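Golter 768 Blackout Curtain Track and Lining System

Product code: Niven 768
Category: Curtain hardware and lining, domestic and light commercial
Supplied by: Priltitura

Overview

The Golter 768 is a ceiling-fixed or wall-fixed curtain track supplied with a matching three-pass blackout lining. It is intended for bedrooms, nurseries, playrooms and small meeting rooms where daylight must be kept out during the day and the curtain is opened and closed often. The track is an extruded aluminium section with an internal glider channel. The lining is a woven polyester and cotton base with three coats of acrylic foam, and hangs behind any face fabric of the customer's choice.

The system replaces the earlier Eltia track. Gliders from the Eltia range will fit the 768 channel, but end stops and wall brackets will not.

Light leakage in a finished room comes mostly from the top edge and the two sides. The cloth itself passes very little. For this reason the 768 is sold with return brackets at both ends, so that the curtain turns back to the wall, and with a top cover strip that clips to the front of the track. Customers who leave off the cover strip should expect a line of light on the ceiling on bright mornings.

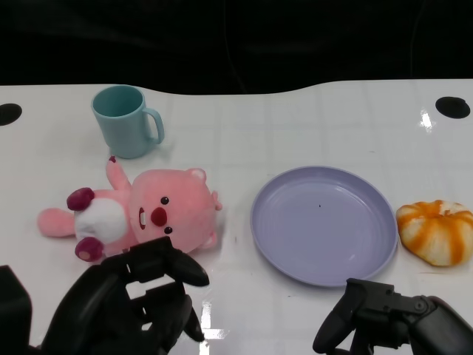

Can the lining be washed at home?
The lining should be sponged with cool water and mild soap, then left to hang until dry. Machine washing cracks the foam coating along the folds and the resulting pinholes cannot be repaired.

Sizes and limits

Standard track length: 311 cm
Joined length, maximum: two standard lengths with one joining piece
Bracket spacing: no more than 60 cm
Lining width on the roll: 137 cm
Gliders supplied: 100 per pack
Brackets supplied: 6 per standard length, plus two returns

The track can be cut with a fine-toothed hacksaw. File the cut end and clear swarf from the channel before loading the gliders — loose metal scores the nylon and the curtain will drag from then on. Do not cut within 3 cm of a bracket position.

Bends are made at the works to a template. A bay window needs a paper template taken from the ceiling line, with the wall side marked. Templates taken from the sill are returned, as the sill and ceiling lines of a bay seldom match.

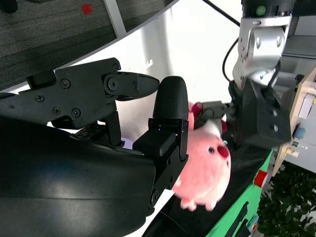
Nursery and playroom use: fit the cord-free version only.

Cord-free and corded versions

The cord-free version is drawn by hand or with a clear draw rod fixed to the leading glider. The corded version has a side pulley and a tension device, which must be screwed to the wall before the curtain is used. Both versions use the same track section. A corded track can be changed to cord-free by removing the pulley housing and fitting a plain end stop, sold separately.

Lining colours are white, ivory and dark grey. White and ivory linings have a pale face on both sides. Dark grey is coated on the window side only and is the better choice behind a dark face fabric, where a white edge would show at the hem. 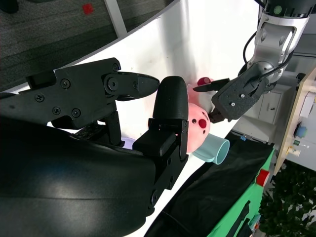

Draw rod sold in two lengths.

Making up

Allow 2 cm clearance above a hard floor. Cut the lining 4 cm shorter than the finished face fabric and hem it separately. Pins must not pass through the coating anywhere except the heading, where the tape covers the holes. Use a size 90 needle and a long stitch. Clips are preferred for holding side seams.

Fullness is a matter of face fabric, but the lining should be made at no less than one and a half times the track length. Lorna Innes in our workroom will check a cutting plan before cloth is ordered if the drawing gives track length, finished drop and heading type.
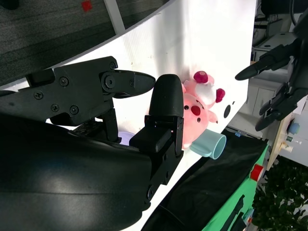
Delivery and returns

Uncut track is sent in a rigid tube by carrier and should be inspected on arrival. Dents in the channel must be reported before fitting. Cut lining and bent track are made to order and cannot be returned unless faulty. Trade accounts are handled by Ward Declercq. The present price list runs until the end of October.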